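Reisen > Werksbesuche > Holwood

Suchbegriff eingeben Suchen

Tag der offenen Tür bei Plisard in Holwood

31. Juli 2021

Von Badstead nach Holwood fährt man mit dem Bus 40 Minuten, die Haltestelle liegt direkt am Werkstor. Plisard stellt dort Schaumstoff her, vor allem für Polster, Matratzen und Verpackungen. Einmal im Jahr kann man hinein. Anmelden musste man sich diesmal vorher, am Tor bekam jeder ein Armband und Ohrstöpsel.

Der Rundgang beginnt im Rohstofflager und führt dann in die Schäumhalle. Dort läuft der Block auf einem Band aus der Maschine und wird am Ende abgelängt. Danach muss er im Reifelager liegen, bis er ausgekühlt ist. Dieses Lager durften wir nur durch eine Scheibe sehen. Es hat 424 Stellplätze, die meisten waren belegt. Der Geruch ist süßlich und hält sich in der Jacke.

Länger blieben wir im Zuschnitt. Die großen Blöcke kommen auf die Bandsäge, die Kleinteile werden auf einer zweiten Anlage geschnitten. Eingefärbt wird schon beim Schäumen, die Farbe geht also durch das ganze Stück. 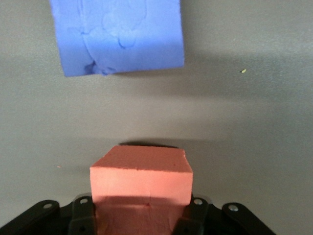
Schaumstoff in Blau und Rosa auf hellgrauer Fläche.

Verschnitt wird geflockt und zu Verbundschaum gepresst, den man von Turnmatten kennt. Eine Tüte Reste durfte man für einen Euro mitnehmen — die Schlange dafür war länger als die am Grill.

Nach der Pause ging es ins Prüflabor. Ein Stempel drückt mit 1000 Newton auf ein Kissen, immer wieder, danach wird die Höhe gemessen. Im Nebenraum erklärte man uns, wie Farbabweichungen beurteilt werden und warum das Licht dabei immer gleich sein muss.

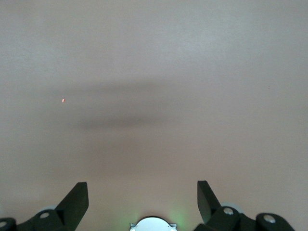
Matte Fläche mit weichem Schatten, oben grauer, unten rosiger im Ton.

Die Kantine war geöffnet, es gab Linsensuppe und Kuchen. Wer mit dem Auto kommt, parkt besser an der Straße nach Dai, der Werksparkplatz war am Vormittag schon voll. Der letzte Bus zurück nach Badstead fährt um 18 Uhr. Im Dezember gibt es noch einen Werksverkauf, dann allerdings ohne Führung.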